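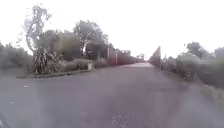
**Kendenberg, 2020-06-01.** Sirnex ha concluido la revisión de drenaje y pavimentos del corredor de Cordeiro, con 889 puntos de medición. El tramo recto de asfalto gris, flanqueado por vegetación a su izquierda, se clasifica en categoría B. La campaña de campo se inició en marzo.

El informe propone 20 actuaciones de limpieza de cunetas y un sellado de fisuras en 1000 metros de calzada. La pasarela de Skesetti se tramitará en expediente separado.
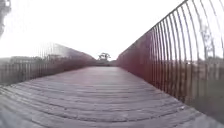 *Tablero de madera y barandilla metálica de la pasarela.*

«El 70 % del presupuesto corresponde a drenaje», indica Usman Warraich, director técnico de Sirnex.

Contacto: oficina de prensa de Sirnex, Kendenberg.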